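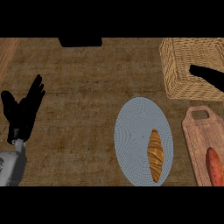 Sim view, croissant task: left hand open over the table, right gripper over the basket.

Ticket 3662
Component: hand controller, two-arm bench (simulated)
Opened by: Nuria Tufa
Assigned to: Ziad Abou Jaoude
Status: open

Tufa: Comparing the Bravent and Hennessy controllers on the same task. With Hennessy, the left hand stays open after a close command. No error in the log. Bravent closes it every time. Same start layout, croissant on the placemat.

Abou Jaoude: Which command rate?

Tufa: 40 Hz on both.

Abou Jaoude: Reproduced. The close command goes out at step 700 and the finger targets never change. Wrist targets update as expected, so the link is up. Please attach the joint map.

Tufa: Attached. It is the one Amanuel Ayele exported in August.

Abou Jaoude: That map predates the thumb joint rename. Hennessy drops the whole finger group if one name is missing — no warning at the default log level. Bravent matches by index and does not care.

Tufa: New map loaded. Fingers now follow, but the thumb closes late. Trace saved as run 1003.

Abou Jaoude: Separate problem, probably the thumb gain. Leave this open until Eyerusalem Ejigu has checked the trace. Do not use the earlier Hennessy runs in the comparison.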